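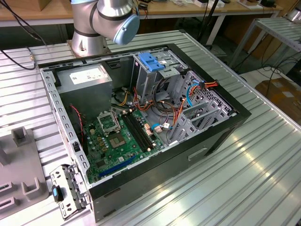 The tower on the ribbed table at Lorngate, side panel off, arm behind it.

September 21, 2018

Back on the computer case. I had hoped we were done with it after the cable drills, but Firkness wants more examples from inside the chassis and they are paying, so the tower went down on its side again and I spent the day driving the arm in and out of it.

The target is 2000 demonstrations by December. I have said what I think of that number and I will say it once more, to this page, and then leave it alone. It was picked because it sounds like a lot. If I reach for the same connector from the same side every time, what we own at the end is one demonstration with a great deal of wobble in it. The Rustad plan says "natural variation will arise from the operator." I am the operator. By mid-morning I do everything the same way, down to where I put my feet.

So I forced some variation. I turned the case a little between runs and let the wires fall where they liked, and I started the arm from a worse place than I would choose. Slower, of course. The log for the morning looks thin and I expect to get a message over it.

The wires are the real trouble. A drive sits still and a memory slot sits still, so you can learn where they are and mostly be right. Red and yellow and orange wires coiled over each other are a different pile each time you touch them, and half of what I do with the arm is a guess I correct on the way down. I can't see how the model is meant to tell the guess from the correction. It gets both in the same file with the same label, "success," and off it goes to imitate me hesitating.

Asked about this at lunch. The answer was that with enough data it averages out. Maybe. I have seen what the average of going left around a cable and going right around it looks like, and it goes through the cable.

I redid 15 runs in the afternoon where I had touched the drive cage on the way in. The rule sheet says contact is fine if the task completes. I threw them out anyway and did them over, then wondered if I had just removed the only useful ones, the ones where something goes a bit wrong and the arm has to get itself out of it. I wrote that in the notes column. I doubt anyone reads the notes column.
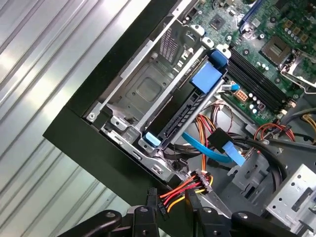

The wrist view is the one I trust most, for what it's worth. From the fixed camera I can judge whether the arm is coming in high or low, but when the fingers are near a plug I look only at the wrist and forget there is another screen. The Nemen software weights the two views the same unless you tell it otherwise. I asked if we could tell it otherwise and was told to finish the set first, so the comparison is clean. Clean compared to what? There is no second set. There is this one, and then the demo.

Small things for tomorrow. Wipe the wrist lens. Ask again for a second operator — even two hours a day would help, just so the set has somebody else's habits in it as well as mine. Rename the folder from this morning, which I saved under the old task. Bring the other chair.

I don't want to sound worse than I feel. There was one stretch after three o'clock when the controls went quiet in my hands and I got a string of runs I would be happy to show anybody. Then I played one back and noticed I had closed the fingers early, before they were really lined up, and had got away with it. Played back another, same thing. I do it every time, apparently. The model will learn that before it learns anything else, and it will not have my luck with it.

I kept them in. They count toward the total.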